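My hair and I have finally made up, and I have to tell somebody about it, so it's you lot!

Back in February I had been coloring it out of a box for roughly 13 years. Dark brown over dark brown over a very regrettable plum. The ends felt like doll hair and the top was flat as a pancake by lunchtime. My cousin kept sending me to Ouazzani, a little two-chair place in Prulach, and I kept putting it off (I had a bad bang trim in college and I hold a grudge).

Well, I went. The stylist spent a good while just looking and asking questions before she picked up the scissors. How often do I wash it? Do I sleep with it wet? Yes, and yes, sorry. She took off four inches, which I had sworn I would never allow, and I loved it before she'd even got the dryer out.
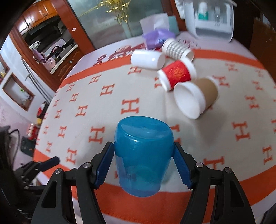 The color took longer. We agreed on no more all-over dye, just fine highlights to blur the line while my own shade grows in. It's a kind of mousy gold, it suits me, and I had completely forgotten it existed! She sent me home with a Cuvon mask, 18 dollars for a big tub, and told me to leave it on for ten minutes once a week. I leave it on for a whole episode of whatever I'm watching and the ends are so soft now.

I've also switched to a wide comb, started in the shower from the bottom up, and given my flat iron to my sister over in Prernton. She's thrilled. I do miss it a bit when it's humid.

Next visit is for a trim and maybe, maybe, a long fringe. I've already saved 200 pictures of fringes on my phone, so send me yours if you've got one you love!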